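What a night sitter does all night

I'd been meaning to write something about night sitting for ages, because it's the one bit of home care I get asked about most and know least about. My mum had daytime carers for two years and we never once thought about nights until we had to, and then we thought about nothing else. So I was very pleased when a night sitter with a small agency called Venen said she'd talk to me, as long as I left her name out and didn't ring before three in the afternoon. (She sleeps until two. I rang at ten past three, to be polite.)

We spoke for well over an hour. She's been doing nights for 11 years, the last four with Venen, and before that she packed orders in a warehouse. "Also nights," she said. "I've always been an owl. My sister's up at five with the dog and I think she's mad, and she thinks I am."

I started with the question I'd wanted to put to somebody for years, namely the difference between a waking night and a sleeping night. I'd had it explained to me twice over the phone when we were arranging things for Mum and I still got it wrong on the form.

"A sleeping night, I've got a bed and I'm allowed to be in it," she said. "I might get up once or twice, help someone to the loo, settle them down again. If I'm up more than that, we have a chat with the family, because that isn't a sleeping night any more. A waking night, I'm in the chair and I'm awake. That's the job. You're paying for my eyes being open."

She does mostly waking nights now, and prefers them. I said I'd have thought the bed was the better deal. "You don't sleep, though! You lie there listening. You've got one ear out for the whole house. I'd sooner be up with the lamp on and know where I am."

Her shift starts at nine in the evening. The first half hour is the handover, and she has strong views on handovers. The daughter or husband or whoever has been there all day is usually desperate to get away, or desperate to stay and talk, and she says she can tell which from the hallway. She wants to know what's been eaten, what's been drunk, when the last tablets were and whether there's been any upset.

"The upset matters the most," she told me. "If there was a row about a bath at four o'clock, I'll be hearing about that bath at two in the morning. They might not remember the row but they've still got the feeling of it."

I recognised that one straight away – Mum could carry a bad mood about for hours after the reason had gone clean out of her head.

I asked what a normal night looks like, and she laughed at me, but then she did tell me. Up to eleven it's pyjamas, teeth, a warm drink, a bit of telly with the sound low. Then there's often a good stretch of sleep until one or so. From one to four is what she calls the busy bit. People wake up and don't know what time it is, or they do know and they're frightened, or they want to go to work.

"I had a gentleman who got up for his shift every night at quarter to four. Bus driver. I used to tell him, you're on lates this week, and he'd say oh, lovely, and go back to bed."

Did that feel like fibbing? I wasn't trying to catch her out, I've just wondered about it myself. She took a while over it. "I asked his wife first. She said that's what she'd been telling him for months. I wouldn't have made it up off my own bat."

We talked about money, which I know is what a lot of you want to hear about. She wouldn't tell me what she earns (fair enough) but she was happy to talk about what families get quoted. The people she was with when we spoke had rung two other firms before Venen. One wanted £199 for a waking night and the other wanted £298, and neither quote, she said, made it very plain what happened on a bank holiday. Her advice was to ask that first, and get it in writing, and ask who comes if your usual sitter's ill.

"Ask if it's the same face," she said. "Daytime you can get away with a few different ones. At three in the morning a stranger in the bedroom is a stranger in the bedroom."

The lady she sits with at the moment is 87 and used to teach the piano. They get on like a house on fire, by the sound of it. There's a pressure mat by the bed that buzzes when feet touch the floor, and a notebook that lives on the windowsill where everything gets written down, even the boring nights. I asked what she writes on a boring night. "Slept. Had a sip of water at two. Slept. I love writing that."

And how does she keep herself awake? I was expecting coffee, but she gave it up after midnight years ago as it made her hands shaky. She does jigsaws on a tray, walks up and down the landing in her socks, and she reads. She's got through the whole of the family's bookcase in one house, including the manuals. And she eats, little and often, something every couple of hours, with proper food at midnight, soup or leftovers. After that it's wrapped things out of her bag, and she's picky about which, because some packets make a terrible racket when you open them next to a light sleeper.

I could have gone on asking about that for another hour, being a snacks person myself, but she had to get her tea on and find her other shoe. The last thing I asked was what she'd say to somebody who's doing the nights on their own at the moment, as I was for a good long while.

"Have one night off before you need it," she said. "They always ring us after they've fallen asleep at the wheel or burst into tears in the chemist's. Ring in the week before that."

She starts at nine again tonight.
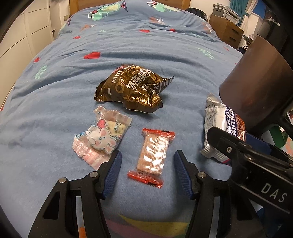
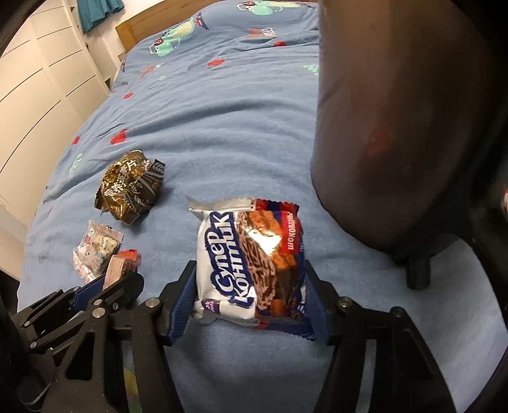

Packets of snacks on a light blue duvet.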